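Fridge tidying: are machines there yet?

ethorlacius
Not yet. 70 out of 100 picks on upright bottles, far fewer on anything lying over.

Ward V
Disagree. Upright is solved. Your gripper is the weak point.

ethorlacius
Same two fingers do fine on a bench. Door bins are the trouble: clear plastic, a lip in front, little room for the wrist.
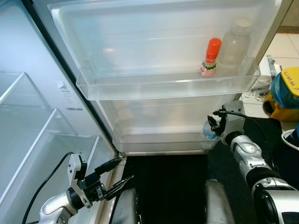
I'd still sort a shop-floor parts rack first. Fixed slots, known sizes.

Ward V
Racks are dull. Try a lower approach angle.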